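Washing temperatures for checked cotton

The October issue carried a short note on shrinkage in woven checks, and several members wrote in to ask for the figures behind it. The test was done at the Lougher workroom on plain-weave cotton bought as shirting, in two weights sold under the names Kavine and Wusum. Squares were marked at 100 mm in both directions with laundry pen, washed, dried flat and measured again the next morning.

At 30 degrees neither cloth moved by more than one millimetre after three washes. At 60 degrees the lighter cloth, Kavine, lost 3 mm along the warp in the first wash and very little after that. Wusum lost roughly half as much. Shrinkage across the weft was small in both.
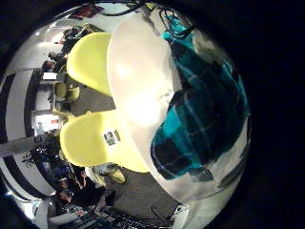 The difference between warp and weft matters more in a check than in a plain cloth. A square repeat becomes slightly oblong, and pieces cut on different grains will no longer match at the seam. Anyone making up a shirt with the yoke cut crosswise should wash the full length before cutting, at the hottest temperature the finished garment is likely to see. Tumble drying was not tested.

Colour loss was judged by eye against an unwashed strip. Darker lines in the check faded first. Full measurements are on sheet 46 in the workroom folder.

Vidar Rustad

Comments

Drukia: Did you zigzag the edges before washing? Mine fray badly and I lose the marks.

V. Rustad: Overlocked, with the marks set well inside the edge.

pellow11: I get more shrinkage than this on the Wusum, but I use the dryer. Would like to see that tested.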